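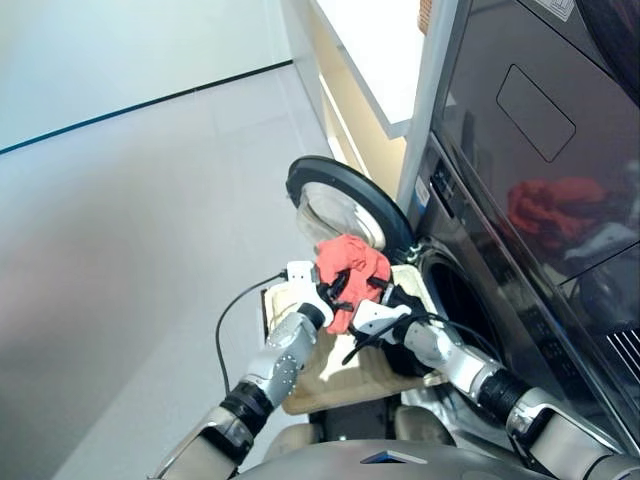
Folie 1: Beide Greifer am roten Tuch vor der offenen Trommel, Sicht von der Kopfkamera

Sprechernotizen, Werkstattabend Vamby, 23. Juli 2024
Vortrag: Zweiarmiger Aufbau für Wäsche - Stand und offene Punkte

Zu Folie 1 (kurz halten, 2 Minuten)
Thema nennen: Eigenbau in der Gemeinschaftswerkstatt, zwei Arme, ein Torso, eine Waschmaschine. Aufgabe ist das Beladen. Waschprogramm und Trocknen sind heute kein Thema.
Auf das Tuch zeigen. Es hängt zusammengeknüllt zwischen den Fingern, die Greifer treffen sich fast. Genau dieser Abstand bestimmt später die Bahnplanung, dazu Folie 4.
Tür ist offen und schwenkt nach links. Sie ragt in den Arbeitsraum und muss als Hindernis im Modell stehen. Öffnen und Schließen bisher von Hand.

Folie 2: Mechanik
Arme auf gemeinsamem Torso, Basisabstand fest. Adapterplatten von Jolanta Adamczyk gefräst, zweite Version. Die erste hatte zu wenig Einschraubtiefe und gab unter Last nach.
Kabelführung: Am linken Greifer läuft das Kabel in einer freien Schlaufe zum Handgelenk. Funktioniert, solange Gelenk 6 nicht über den halben Bereich dreht. Softwaregrenze entsprechend gesetzt. Schleppkette wurde diskutiert, bisher verworfen - zu steif für den Bauraum.
Finger schmal und schwarz, um den Stoff gekrümmt. Für Stoff brauchbar, für Socken nur bedingt.
Falls Frage nach Nutzlast: auf Folie 7 verweisen.

Folie 3: Steuerung
Ein Rechner, zwei CAN-Busse, je einer pro Arm. Regler läuft auf dem Villell-Board, Firmware selbst übersetzt. Bildverarbeitung im eigenen Prozess, damit ein Absturz dort die Arme nicht mitnimmt.
Zeitstempel aller Quellen auf eine Uhr ziehen. Ohne das war im März jede Kalibrierung wertlos. Beispielplot zeigen, nicht erklären.
Kopfkamera sieht die Anlage schräg. Stört die Auswertung nicht, die Transformation ist bekannt. Beim Zuschauen gewöhnt man sich daran.

Folie 4: Greifen mit zwei Händen
Ablauf: links aufnehmen, rechts nachfassen, gemeinsam vor die Öffnung, rechts schieben, links lösen.
Kritischer Schritt ist das Nachfassen. Mindestabstand der Handflächen liegt bei 20 mm. Darunter bricht die Kollisionsprüfung ab.
Stoff wird nicht modelliert. Angenommen wird ein Kugelvolumen um den Greifpunkt, großzügig bemessen. Grob, reicht aber für die Öffnung.
Übergabe noch ohne Kraftmessung. Schätzung über Motorstrom, bei langsamer Bewegung zu verrauscht.

Folie 5: Wahrnehmung
Segmentierung über Farbe und Tiefe. Rot ist einfach, Dunkelgrau vor dunkelgrauer Maschinenfront entsprechend schwierig.
Spiegelungen: Die schwarze Front des Trockners oben spiegelt das Tuch, auf Folie 1 als verwaschener roter Fleck zu erkennen. Der Detektor meldete dort ein zweites Objekt. Lösung: Frontflächen als Ebenen hinterlegt, alles dahinter wird verworfen. Polfilter probiert, Wirkung stark winkelabhängig.
Türglas ebenfalls maskiert. Tiefenwerte dort unbrauchbar.

Folie 6: Versuche
Protokoll führt Mamta Nishad. Insgesamt 1010 Zyklen aufgezeichnet, einzelne Teile, immer gleiche Startpose des Torsos. Ein Zyklus zählt nur, wenn das Teil ganz in der Trommel liegt und beide Greifer frei zurückfahren.
Häufigster Fehler: Stoff bleibt am Dichtungsring hängen. Danach Fehlgriff im Korb, meist am Rand.
Keine Quote nennen, die Bedingungen haben sich zwischendurch geändert. Wer Rohdaten will: liegen auf dem Werkstattserver, Ordner 2182.

Folie 7: Grenzen
Nasse Wäsche nicht getestet. Bettwäsche zu lang, schleift auf dem Boden.
Nutzlast laut Datenblatt höher als bei ausgestrecktem Arm nutzbar, Gelenk 2 wird warm. Pausen einplanen.
Not-Aus trennt beide Arme, die Bremsen fallen ein, die Finger bleiben zu. Im Umbau, soll künftig getrennt schaltbar sein.

Folie 8: Nächste Schritte
Tür selbst öffnen. Kraftsensor rechts. Mehrere Teile nacheinander ohne Eingriff.
Fragen sammeln, danach Vorführung in der Werkstatt, höchstens 3 Personen gleichzeitig hinter der Absperrung.

Weitere Beiträge
Sullolthorpe: Frästeile für kleine Serien
CAN-Busse richtig abschließen
Tsolakis-Getriebe zerlegt und vermessen
Hand-Auge-Kalibrierung mit gedruckten Tafeln
Werkstattordnung Vamby, neue Fassung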